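Kiprono Muriithi
@kipromuriithi
April 2, 2024

Right, the old desktop is open at last and I'm going to talk you through the whole business whether you like it or not. Long thread, put the kettle on. 1/ 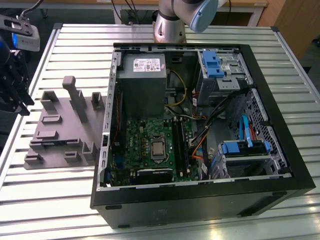

Side panel off, cooler off, on its side on the bench.

2/ A bit of background for anyone new round here. I've had this computer for years and it has been a very good computer. It did my course, it did two house moves, it did all of lockdown with me. Since Christmas it has been getting louder and slower, and last week it began switching itself off in the middle of things. Three times in one evening! Once in the middle of a video call with my mum, who thought I'd hung up on her.

3/ My first thought was to buy a new one, as you do. I had a look at what the Steltel shop wanted for something similar and shut the page again rather quickly. So the plan became: take it apart, clean it, put fresh paste on the processor, see how we get on.

4/ First bit of advice, lay the thing down. I used to do every job with the tower standing up, one arm in to the elbow and a torch between my teeth, and I dropped a screw every single time. On its side with the open face upwards you can see what you're doing, and the screws you drop at least land somewhere you can look at them.

5/ Unplug it at the wall before any of that, obviously. Then hold the power button in for a few seconds with the lead out. Then touch some bare metal on the case, and keep touching it now and again while you work. I do it out of habit now, like patting a dog as you go past.

6/ The grey box at the top left is the power supply, with its big label and all that tiny print. Leave that one shut, please. You can blow dust out of it from the outside, but the inside can hold a nasty charge even when it's unplugged. It's the one part of a computer I won't open and I don't want any of you opening yours on my account.

7/ The yellow and black wires are the power cables coming off it, and I'm sorry to say I never tied them up properly. When I built this I was so keen to switch it on that I shoved everything in and closed the lid. I've bought a packet of those soft reusable ties from Huet, the ones like little strips of Velcro, and they're so much nicer than the plastic sort you have to snip off.

8/ Now the cooler. This was the part I'd been dreading, if you must know, having read far too many forum posts about people pulling the processor clean out of its socket along with it. What you do is run the computer for ten minutes first so the paste softens, switch off, unplug, undo the screws a little at a time going corner to corner, and then twist it very gently from side to side before you lift. Don't yank. Mine came away with a sort of sticky sigh.

9/ That silver square near the middle of the board is the processor, still sitting in its socket beside its lever, exactly where I wanted it. I was so pleased I went and told the neighbour, who was putting her bins out and was very polite about it.

10/ Old paste. Mine had gone like dried toothpaste. You want isopropyl alcohol and something that doesn't shed fluff, so coffee filters are perfect, and kitchen roll will do at a pinch if it's a decent one. Wipe from the outside in so you aren't spreading it across the board. Do the underside of the cooler as well, which I nearly forgot.

11/ While we're here, memory. The sticks go in the long black slots to the right of the processor, and the small latches at the ends hold them in. If your computer has been acting oddly, it's well worth taking the sticks out and putting them back in again, pressing firmly until the latch clicks. My brother's machine refused to start for a fortnight and that was all it needed. A fortnight!

12/ For dust I use a soft paintbrush (a clean one, kept only for this) and a hand blower, the rubber bulb kind that people use on camera lenses. If you've got a can of compressed air that's fine too, but keep it upright and do short puffs. And hold the fan blades still with a finger while you do it, however much fun it is to watch them whizz round.

13/ Somebody asked last time how I keep track of the screws. Egg box. One cup for each stage, and I work along it in order, then go backwards when I'm putting it together. I did once buy a proper magnetic tray from Plirer and it's lovely, but it lives in the car now and I've gone back to the egg box.

14/ New paste goes on next. A blob the size of a pea in the middle, then set the cooler straight down on top and let the pressure spread it out. People get very heated about crosses and lines and spreading it with an old bank card. I've tried most of them over the years and couldn't tell you the difference.

15/ Total spend so far is £8 on paste and £3 on the ties. The tower I was looking at on the Steltel page would have been rather more than that, so even if this only buys me until July I'll be quite content.

16/ I'm stopping for tea before the cooler goes back on, as I've learned not to do fiddly screws when I'm hungry. Temperatures to follow once it's running. If any of you have one of the old Praltov cases and know how to get the front cover off without snapping the clips, do shout, a friend's is next on my list and I'm a bit scared of it.

17/ And yes Mum, I will ring you back tonight, from the phone this time x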